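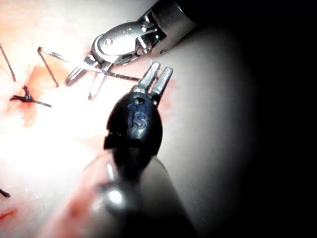 4 Dec 2025 -- Paltent checker, second run on the claim letters. I loaded 2,000 PDF files from the Plisia folder and the import took some 2 hours, longer than I expected. The date rule still reads "valid until January" as a missing date, so I made it less strict and ran again. For the code reader I tried small raised letters, dark on dark, like the "IS" on the black head of the instrument. Drurnik reads such letters only when the contrast is set to high.

Total flags after the change: 2,249. Many are doubles, one letter flagged by two rules. I did not remove them yet.

To do: merge the double flags, ask Vallejo for the newer letter template, write the rule names in full in the report -- the short ones confuse me also.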